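4. Cleaning and grading of second-hand records

4.1 Setting

The work reported in this section was carried out with Ondmont, a shop and mail-order business that sells used vinyl and presses a small number of new editions each year. Most of its used stock comes from house clearances and private collections. Film and game soundtracks make up a growing share of what its customers ask for, and these records have a problem that dance singles and classical sets do not share to the same degree. They were often bought as keepsakes, played once or twice and then stored for years in poor sleeves. Their covers can look almost new while the discs inside carry mould spots, paper dust or a film left by the plastic of the inner bag.

Sellers usually grade a disc by looking at it under a strong lamp. Buyers care more about how it sounds. We wanted to know how far the two agree, and whether cleaning brings them closer together. Earlier work on the subject, reviewed in Section 2, has mostly used new pressings that were made dirty on purpose. We used discs as they came out of the boxes.

4.2 Material

We began with 200 discs drawn from a stock of 3000. A disc was left out if it was cracked, if the label was missing or if the matrix number could not be read. Warped discs were also removed, as warping changes how the stylus sits in the groove and would have confused the comparison. This left 147 discs. The largest single group came from Larus, a label that reissued television and game music in short runs. The rest came from many labels, none of which supplied enough discs to be treated separately.

Each disc was given a number written on its outer sleeve. The original inner sleeves were kept apart and were not put back until the end of the study. Several of them had shed paper fibres into the grooves, and returning a cleaned disc to such a sleeve would have spoiled the later listening.

4.3 Cleaning

All discs were cleaned by the same two-step method. Loose dust was first removed with a dry carbon-fibre brush while the disc turned slowly on an unpowered platter. The disc was then washed on a Boltico vacuum machine using distilled water and a small amount of wetting agent. The fluid was spread by hand, left for a short time and drawn off. Discs with visible mould were washed a second time with fresh fluid. The labels were covered with a rubber clamp throughout.

The washed discs stood upright in a rack before being placed in new polythene-lined sleeves. We did not use heat or compressed air. Work surfaces were wiped down between batches, and the fluid trays were emptied and rinsed at the same point. Batches were kept small so that one person could finish a batch without a break.

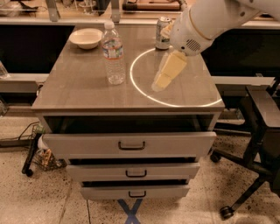 Figure 2. Robot arm holding a pale yellow sponge above a glossy tabletop.

4.4 Visual grading

Visual grades were given before and after cleaning. We used the scale set out by De Luca, which runs from poor to near mint and is close to the one most shops already use. Vittoria Marchetti and one other grader worked separately, and neither saw the other's marks. Where they differed by one step, the lower grade was kept. Where they differed by more than one step, the disc was looked at again by both together and a grade was agreed.

The graders were not told which discs had been washed twice. They could of course tell whether they were looking at a disc before or after cleaning, as the difference in dust was plain. This is a weakness in the design, and we return to it in Section 6.

4.5 Listening

One side of each disc was played in full on the same turntable with the same cartridge. The stylus was cleaned before each side and checked under a magnifier at the start of each session. Listeners noted clicks, steady crackle, distortion towards the inner grooves and any skip or repeat. They used headphones and did not see the disc or its sleeve.

Soundtrack records are awkward to judge in this way. Many contain long quiet cues, and a click that would pass unheard under a full band stands out against a single piano. Some game scores also include crackle or low-level hiss as part of the recording. Where a listener was unsure whether a noise belonged to the music, the passage was compared with a digital copy of the same track. If no digital copy could be found, the noise was marked as uncertain and left out of the score.

4.6 First observations

Cleaning raised the visual grade of most discs by one step. Its effect on the sound was less even. Steady crackle was often reduced, while single loud clicks usually remained, which fits with their being caused by scratches. Distortion near the label was hardly changed at all. The Larus discs tended to look better than they sounded, both before and after washing, and the listeners described a low, constant rustle on several of them. We think this comes from the pressing, though we had no unplayed copies with which to check. The full scores are given in Section 5.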